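2024年3月31日

報道関係各位

株式会社Dromness

# Dromness、制御部品の仕分け・トレイ詰め工程に双腕ロボットを導入
## 組立現場の「並べる仕事」をロボットに任せ、検査と段取りに人の時間を戻します

制御盤用部品の組立と出荷を手がける株式会社Dromness(以下、当社)は、部品の仕分けとトレイ詰めを行う工程に、双腕ロボットによる自動化セル「Pleltine」を導入し、本格運用の準備を進めてまいりましたが、このたび社内での試験運用に区切りがつき、新年度より日中の勤務帯で稼働を始めることとなりましたので、お知らせいたします。

日ごろから当社の製品をお使いくださっているお客様、部品を納めてくださっている協力会社の皆様、そして長いあいだこの工程を手で支えてきた従業員とそのご家族にも、ぜひ読んでいただきたいと思い、少し長めのご案内になりますことをどうかお許しください。

## 導入の経緯

当社の出荷場では、スイッチ、表示灯、コネクタ、端子台といった小さな部品を、お客様ごとの注文に合わせて一つずつ取り出し、トレイにそろえて次の工程へ渡しています。注文の多くは少量で、中身は毎回のように変わります。昨日は表示灯ばかりだったのに今日は端子台が中心、ということも珍しくありません。

こうした仕事は、長らく自動化に向かないものと考えられてきました。決まった品物を決まった向きで流すのであれば専用機で間に合いますが、形も大きさも違う部品が、置かれるたびに違う向きで作業台に載るとなると、専用機ではとても追いつきません。結局のところ、経験を積んだ人の目と指先に頼るのがいちばん早く、いちばん確かでした。

ただ、その確かさを保つために、担当者には相当な負担がかかっていました。同じ姿勢で台に向かい、小さな部品をつまみ、向きをそろえて置く。これを繰り返しますと、午後には肩や手首に疲れがたまってきます。繁忙期には1日に最大1,000点の部品を一人で扱う日もあり、面談のたびに「もう少し体が楽になれば、検査にじっくり時間をかけられるのに」という声が寄せられておりました。

この声に応えたいという思いから、当社は昨年の6月に社内で検討を始め、セルの設計を株式会社Michalskiに、作業者向けの教育と現場の動線づくりをFloramer合同会社にお願いして、三社で準備を重ねてまいりました。何度も足を運んでくださった両社の皆様には、この場をお借りして心より御礼申し上げます。

## Pleltineについて

Pleltineは、作業台の上方から2本の腕を下ろす形で据え付けた、卓上作業向けの自動化セルです。腕を上から吊る配置を選んだのは、手前側をすべて人のために空けておきたかったからで、担当者は今までと同じように台の正面に立ち、部品を置き、仕上がったトレイを受け取ることができます。

腕の先には、指が開閉する二本指のグリッパーを取り付けています。吸着式の手先も候補に挙がりましたが、当社の部品は上面につまみがついていたり、細かな穴や凸凹があったりして、吸いつける平らな面がなかなか見つかりません。挟んで持つほうが当社の品物には合っていると、Michalskiの技術者の方々からも助言をいただき、この形に落ち着きました。

台の上には、一枚の大きな茶色の紙を敷いて使います。見た目はずいぶん素朴なのですが、白い天板に白い樹脂部品を直接置くよりも輪郭が見分けやすく、部品の表面にも傷がつきにくいので、現場ではたいへん好評です。汚れたら取り替えればよいという気楽さも、毎日使う道具としてはありがたいところです。専用のマットを作る案もありましたが、試験運用のあいだに皆がすっかりこの紙に慣れてしまい、当面はこのまま続けることになりました。

## 作業の流れ

新しい工程は、次のように進みます。

1. 担当者が注文票を確認し、必要な部品を棚から集めて作業台に置きます。向きをそろえたり、整然と並べたりする必要はありません。
2. 青いトレイを台の上に置きます。多少斜めになっていても差し支えないよう調整していますので、定規で測ったようにきっちり合わせていただかなくて大丈夫です。
3. 担当者が開始の操作を行うと、左右の腕が部品を一つずつつかみ、トレイへ移していきます。
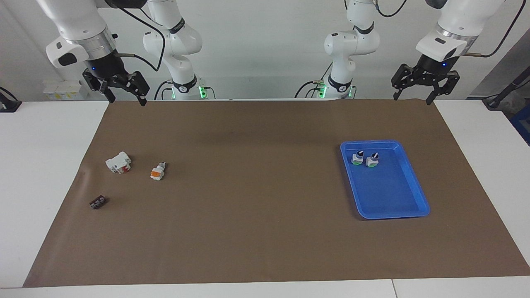 4. 詰め終わったトレイは担当者が引き取り、外観と数量を確かめます。最後の確認は必ず人が行います。
5. 迷う部品があった場合、セルは動作を止めて担当者を呼びます。担当者は手で置き直すか、その部品だけを自分で詰めるかを、その場で選べます。

なお、立ち上げの時期には、セルが担当者を呼ぶ回数も多くなるものと見込んでいます。細長い部品が横に寝ているときや、背の低い黒っぽい端子台のように影と見分けにくいものは、まだ苦手です。急がせるよりも、止まって尋ねてくれるほうが安心だという現場の意見を尊重し、あえて慎重な設定のまま運用を始めます。

## 働く人にとって何が変わるか

今回の導入にあたり、人員の削減は行いません。この点は検討を始めた最初の日に従業員へ約束したことであり、今もまったく変わっておりません。

仕分けとトレイ詰めを担ってきた8名の担当者は、全員が引き続き同じ職場で働きます。これまで詰め作業にあてていた時間は、出荷前の検査、注文ごとの段取り、そしてお客様からの問い合わせへの対応に振り向けてまいります。とりわけ検査については、長年部品に触れてきた人でなければ気づけないわずかな色むらや、つまみの回り具合の違いといったものがあり、そこに落ち着いて向き合える時間ができることを、担当者自身が何より喜んでくれています。

新しい仕事を覚えるための研修も用意いたしました。Floramerの協力による全16時間の課程で、セルの起動と停止、部品の教え込み、困ったときの対処、安全に関する決まりごとを、勤務時間のなかで学びます。機械の操作に自信がないという方にも無理なく進んでいただけるよう、座学は短めにして、実際に台の前に立つ時間を多く取りました。試験運用に加わった担当者が次の受講者の隣につき、自分の言葉で教えるという進め方も、思いのほか職場の空気を明るくしてくれたように感じております。

評価の仕組みも見直します。従来は詰めた数が評価の大きな部分を占めておりましたが、今後は検査で見つけた不具合や、段取りの工夫、後輩への指導なども同じように評価の対象といたします。賃金については、この変更によって下がることがないよう、労使で書面を取り交わしました。

## 安全への配慮

腕の動く範囲に人の手が入る可能性のある工程ですので、安全については三社で特に時間をかけて話し合いました。稼働中に担当者が台へ手を伸ばす必要がないよう手順を組み、部品の補充やトレイの交換は、必ず腕を停止させてから行います。停止の操作は、研修を終えた人に限らず、その場にいる誰もが行ってよいことにしています。止めたことを理由に注意を受けることはありませんと、朝礼でも繰り返し伝えているところです。

## お客様および協力会社の皆様へ

ご注文の方法、納期、梱包の形に変更はございません。部品を納めてくださっている協力会社の皆様におかれましても、納入時の箱や並べ方をこれまでどおりとしていただければ結構です。セルに合わせて荷姿を変えていただくようなお願いは、今のところ予定しておりません。

## 今後の予定

6月には、出荷場の見学会を開く予定です。同じように少量多品種の仕事を抱え、自動化をためらっておられる事業者の皆様に、うまくいったところも、まだ手のかかるところも、あわせてご覧いただければと考えております。日程と申し込みの方法は、決まり次第、当社の案内ページに掲載いたします。

取材をご希望の報道関係の皆様には、稼働中の工程の撮影や、担当者への聞き取りにもできるかぎり対応いたします。作業の都合で時間帯を調整させていただくことがございますので、お早めにご相談いただけますと幸いです。

**本件に関するお問い合わせ**
株式会社Dromness 広報窓口
受付:平日の営業時間内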